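To: zarker-users
Subject: Re: [zarker-users] Left arm drops out during laundry unload

> We are seeing the left arm stop with error 24 when it pulls
> clothes out of the drum. The right arm never does it. Power
> cycling clears it, then it comes back. Has anyone else had this
> on the Zarker, and is it the firmware?
> – Garside lab

Yes, we have had the same thing at Zatorgate since September. I don't think it is the firmware. We rolled back to build 1878 and still got 18 stops in 700 unload runs, all on the left arm.

On our rig it is the connector on the side of the left gripper. The cable has enough slack for table work, but when the arm goes low and the wrist turns to pull, the plug takes a sideways load. The link drops for a moment and the controller raises 24.

The part that worries me more is what happens next. After the stop, the left gripper keeps its last grip force but the right arm carries on with its own plan. Twice it went on pulling at a sleeve the left was still holding. Once the basket was dragged into the open washer door. No damage, but I would not want a hand in there. Please don't reach in to free the cloth until you have pressed the emergency stop – the arm can re-home by itself when the link comes back.

What we have changed so far:

- a longer cable, tied back at the wrist so the plug carries no load
- either arm faulting now stops both
- basket moved out from the door

No stops since the cable was changed, though we have not done nearly as many runs. The arm stop is a setting in the Vurketti controller, under fault groups, and it is off by default. I think it should be on.
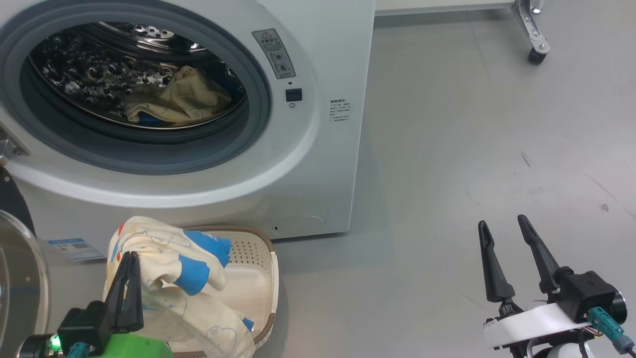

Unload task, head camera. Left gripper holding the garment at the basket, right gripper open.

Could you check whether your stops also come with the left wrist low down? If so I will send you our cable routing.

Zatorgate test bench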